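Guía de montaje del rincón de juego Nakau
Apartado 4. Cubos, bandeja y pelotas

Llegados a este punto ya tiene usted la mesa nivelada y bien firme, así que empieza lo más agradecido: colocar el juego. Tómese su tiempo y, si hay niños cerca, deje que le ayuden (¡suelen acordarse mejor que nosotros de dónde va cada cosa!).

1. Pase un paño apenas humedecido por el tablero y espere a que se seque.
2. Ponga la bandeja a un lado de la mesa y reserve el otro para los cubos.
3. Apile los cubos con el agujero redondo hacia arriba, apoyando bien cada uno antes de poner el siguiente.
4. Reparta en la bandeja las pelotas, los paños y las piezas menudas. El orden es libre.
5. Deje los cuencos y los vasos en la mesa auxiliar, para que no le quiten sitio a lo demás.

Nota: la torre no debe pasar de 80 cm de altura, contando desde el suelo hasta el último cubo.

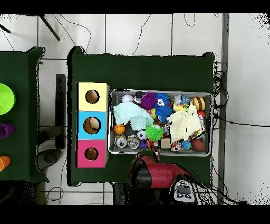

¿Se pueden lavar los paños con el resto de la ropa?

Lo mejor es lavarlos aparte las primeras veces, con agua fría y poco jabón, y tenderlos a la sombra. Después ya pueden ir con la colada de diario.

Precaución: las piezas pequeñas no son adecuadas para niños que todavía se lo llevan todo a la boca. Guárdelas en alto al terminar la sesión.

6. Una vez al mes, repase las pelotas con púas con un cepillo blando, que entre punta y punta se esconde bastante polvo.
7. Compruebe de paso que ningún cubo tenga el borde astillado o agrietado. Si encuentra alguno, retírelo y pida el recambio, que llega en unos 12 días.

Para guardar el conjunto, vacíe primero la bandeja y desmonte la torre empezando por arriba. El apartado 5 trata de la funda Jirkard.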